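Review: the Ilden hand-teaching kit, after nearly 3 months

Reviewed by Genji Ogura

The Ilden kit is two things in one box: a handle that you fix near the wrist of the arm, and a small remote control with two sticks. With the handle you pull the arm through the task yourself. With the remote you stay in your chair. Both ways save the movement, and the arm can repeat it later.

I bought it for teaching our arm to handle plastic bowls. The handle took me 45 minutes to fit, which is longer than the booklet promises. After this the first lessons went well. Big movements across the table are easy by hand, and the arm feels light.

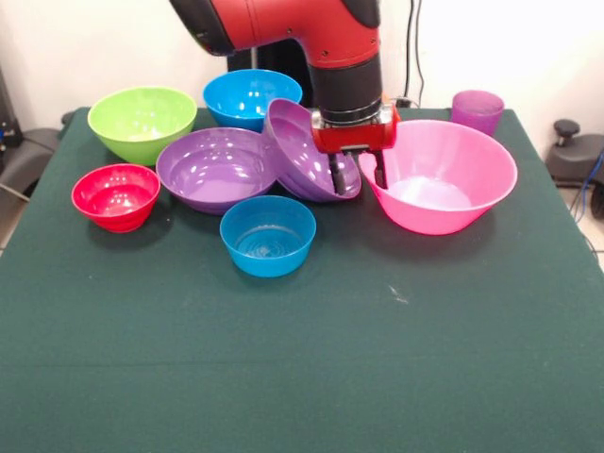
Issue 6, page 10

Bowls are a harder test than blocks. A bowl standing on its rim, like the purple one, must be taken with one finger inside and one outside, and there the pink bowl leaves little space for the second finger. For such a grip I prefer the remote. The slow setting is really slow, and my own hand does not hide the place where I need to look.

I have two complaints. The button for closing the fingers sits too near to the save button, and I spoiled several good lessons with it. Also, you cannot cut a bad ending from a lesson; you must teach all of it again. My colleague Nayeli Zamudio used the Drovby remote before and she misses this function very much.

The cloth matters too. On bare table our bowls slid away from the fingers, on thick green cloth they behave better.

I would buy it again, but mainly for the remote.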